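Handout 2: Collecting Examples in Simulation
Reaching tasks, the arm and the drawer cabinet
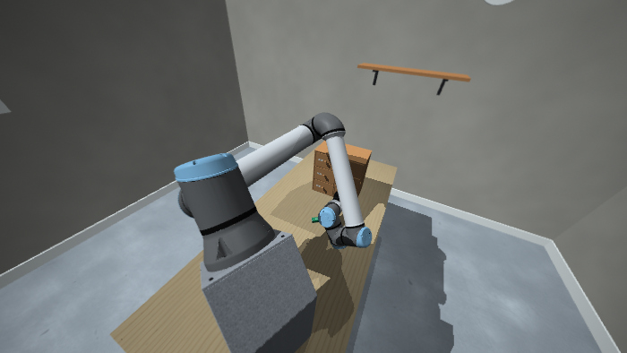 Author: Văduva

14 shares | 3 comments

Before next session, read sections 1 to 3 and have the Brekeck environment running on your own machine. The lab computers already have it.

1. What counts as an example

An example in this course is one full attempt at a task, called an episode. It holds the joint positions of the arm at every step, the commands sent to it, the rendered camera view, and a label saying whether the attempt met the goal. Six joints means six position values per step, plus one value for the tool. A still like the one at the top of the page is a single step. It carries no label, and you can't tell from it whether the attempt succeeded.

The learning system copies what it is shown. If every episode begins with the arm in the same pose, the trained policy will be good at that pose and poor at others. Most of the weak results last term came from this.

2. The scene

The arm is fixed to a gray pedestal block next to the table, and the small three-drawer cabinet stands on the tabletop. The walls, the floor and the wall shelf stay the same in the base scene. Don't move the pedestal. The following may be changed between episodes:

- cabinet position and rotation on the table
- starting pose of the arm
- direction and strength of the light
- wall and floor color

Light matters more than people expect. The arm throws dark shadows on the tabletop, and a policy trained under one light can end up following the shadow. Change the light at least every few episodes.

In some views the forearm passes in front of the cabinet and hides part of it. Keep these episodes. The policy will meet the same problem when it runs.

3. Recording

Each pair records 65 episodes. Start the recorder, reset the scene, drive the arm with the hand controller, and stop when the goal is met or the time runs out. Label the episode right away. Failed attempts are saved too, in the "fail" folder, and are not deleted.

Move at a steady speed. Long pauses in mid-reach teach the policy to pause. If you need to think, stop the recording and begin again.

4. Checking the set

Run the Nindari check script on your folder. It flags missing steps, joint values out of range and duplicate starting poses. The sample set has 209 episodes, and 69 of them are flagged. Go through the flagged ones and write down which you would keep and why.

Hand in the folder and a one-page note by the second week of October. Late folders can't be merged into the class set.

Reading: Pratlow course notes, chapter on imitation learning, first half only.

3 comments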